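Accept cookies to remember your settings on this site. Accept | Manage

# Wellmont Household Textile Words

A word list with short definitions, collected from people who sew, knit, mend or sell soft goods for the home. Version 7, released January 29, 2022.

## What is in it

The main file, terms.csv, has 2,145 rows. Each row is one term with its part of speech, a definition in everyday words, the region of the speaker, and any other spellings we were given. Regional names for the same stitch get their own rows and are linked by the see_also column.
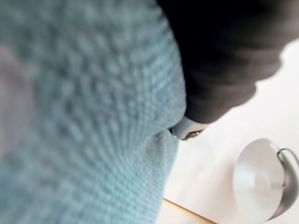

Raised texture in a pale blue-teal knit.

Stitch names gave us the most trouble. "Seed," "moss" and "rice" overlap from one speaker to the next, and we kept every use as reported. Jonas Mayrhofer checked the German loanwords. Amanuel Bogale did the same for the Amharic ones, which are in a separate file called loans.csv.

## Upholstery and cushions

More than 700 rows are tagged "furnishing." They include tufting, piping, welting, box edge and knife edge. Trade terms marked P came from the Plundent workroom glossary, used with permission.

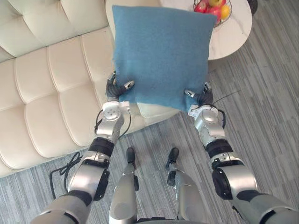 Photo: Wellmont word list / H. Gebretsadik

Where a shop word and a home word differ, the home word is listed first. "Throw pillow" and "cushion" are both kept — please do not merge them.

## Ribbing, cuffs and hems

This section was rewritten in September. The old definitions treated "rib" and "cuff" as the same thing, and 25 rows had to be split by hand.
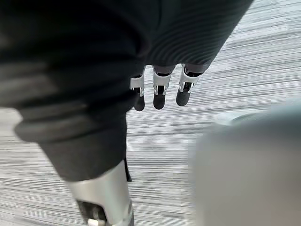 Word List Notes, Issue 7, p. 25

## Known problems

- Plurals are not consistent in the older rows.
- Some regions have very few speakers. Do not use the counts to compare them.
- The audio column is empty.

## Use and credit

Free for teaching and research. Please cite as Steyn and Gebretsadik, Wellmont Household Textile Words. Send corrections to Zanele Steyn with the row number and the spelling you use.

Contact | © 2022 Wellmont | Back to top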